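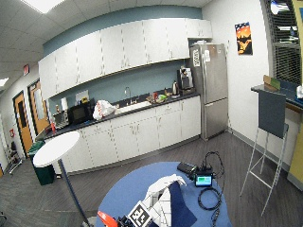 Mit der Fastenzeit habe ich ein Problem, das jedes Jahr schon vor ihr eintrifft, diesmal in Gestalt eines Newsletters. Darin wirbt die App Prostura für »33 Tage Stille«, buchbar in zwei Stufen, und die höhere Stufe verspricht mehr Stille. Ich habe das in der Teeküche unseres Gemeindezentrums gelesen und hätte beinahe laut gelacht. Eine Teeküche ist ja nun das Gegenteil einer Wüste: weiße Oberschränke, weiße Unterschränke, eine Mikrowelle, daneben eine zerknüllte Plastiktüte, unter der Decke Leuchten, die noch keinem Menschen zu einer Vision verholfen haben. Wenn Gott nur dort anzutreffen ist, wo es still und schön ist, dann hat unsere Gemeinde schlechte Karten.

Ich übertreibe, gewiss. Gegen Stille ist nichts zu sagen, am wenigsten von jemandem, der so gern redet wie ich. Im Dezember war ich selbst im Einkehrhaus Vomcombe, 2 Nächte, Vollpension, Schweigen beim Frühstück. Es war angenehm. Ich habe gut geschlafen und beim Stundengebet nur einmal an die Steuererklärung gedacht. Auf der Rückfahrt war ich ein geläuterter Mensch, ungefähr bis zum Umsteigen, als mir jemand seinen Koffer über den Fuß zog und ich ein Wort benutzte, das in Vomcombe nicht auf dem Speiseplan stand.

Seither misstraue ich der Vorstellung, das Gebet brauche zuerst die richtigen Bedingungen. Der Beter von Psalm 130 ruft aus der Tiefe und hat vorher nicht gelüftet. Jona betet im Fisch. Hanna murmelt im Tempel so sonderbar vor sich hin, dass der Priester sie für betrunken hält, und wird trotzdem erhört. Die Bibel hat auch ihre einsamen Orte, gut, Jesus geht auf den Berg. Aber wenn er dort ankommt, suchen ihn meistens schon wieder alle.

Was mich an den Stille-Angeboten stört, ist der Aufschub, den sie einem erlauben. Ich bete, sobald die Kinder größer sind. Sobald ich die App habe, das Kissen, die Kerze der Firma Wadesance (74 Euro, Weihrauch und Zeder – ich habe nachgesehen). Bis dahin bleibt man ein Mensch mit ernsten geistlichen Absichten, und das fühlt sich fast so gut an wie Beten und ist deutlich weniger anstrengend.

Eine Frau aus unserem Bibelkreis betet beim Abtrocknen, seit Jahren, pro Teller ein Name. Bei Tassen, sagt sie, nehme sie die Schwierigen dran, wegen der Henkel. Ich habe das lange für rührend gehalten, was ein höfliches Wort für »nicht ganz ernst zu nehmen« ist. Inzwischen glaube ich, dass sie in einem Jahr mehr Fürbitte hinter sich bringt als ich in allen meinen Einkehrwochenenden zusammen. Sie hat übrigens auch Nachbarn, die sie nicht leiden kann. Die kommen in die Kaffeekanne.

Ich werde in dieser Fastenzeit also nichts buchen. Ich nehme mir vor, einmal am Tag dort zu beten, wo ich gerade stehe, auch wenn der Kühlschrank brummt. Vermutlich halte ich das bis zur zweiten Woche durch, dann fange ich eben wieder an.

9. Februar 2022

500 Mal geteilt · 33 Kommentare

Diese Website verwendet Cookies. Mit der weiteren Nutzung erklären Sie sich damit einverstanden.

Kontakt | Impressum | Nach oben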